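Subject: Re: [Loltus-hosts] Folding tables and cups, what do you all use?

Hello everyone, and thanks for the question, it got me thinking about my own setup far longer than I meant to!

> We're hosting the Zurkley supper in April and need
> 2 small tables that fold away. Also, glass or plastic
> for the cups? Our floor is tile and I'm nervous.

We have a pair of square folding ones with a pink and cream marble pattern and a thin red edge, and I'm very fond of them. They have black metal legs that cross underneath, and I can carry one under each arm (slowly, on the stairs).

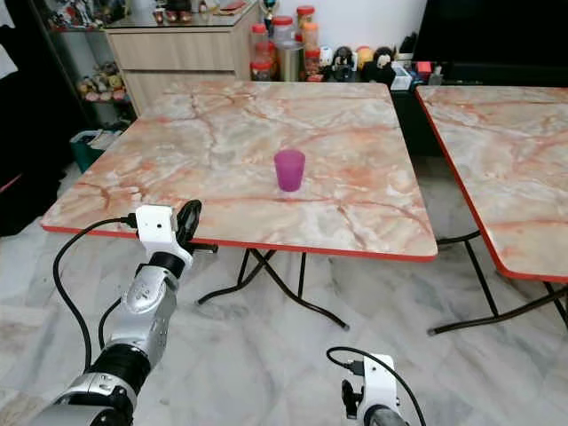
For cups I'd go plastic every time, especially over tile. Ours are the see-through magenta ones from Undetti. I paid around 3000 for the tables at the Tijani shop, delivery included, and I've never regretted it.

You're welcome to borrow both for the supper. Just let me know by noon the day before so I can clear off the puzzle.

Warmly,
your neighbor from the upstairs flat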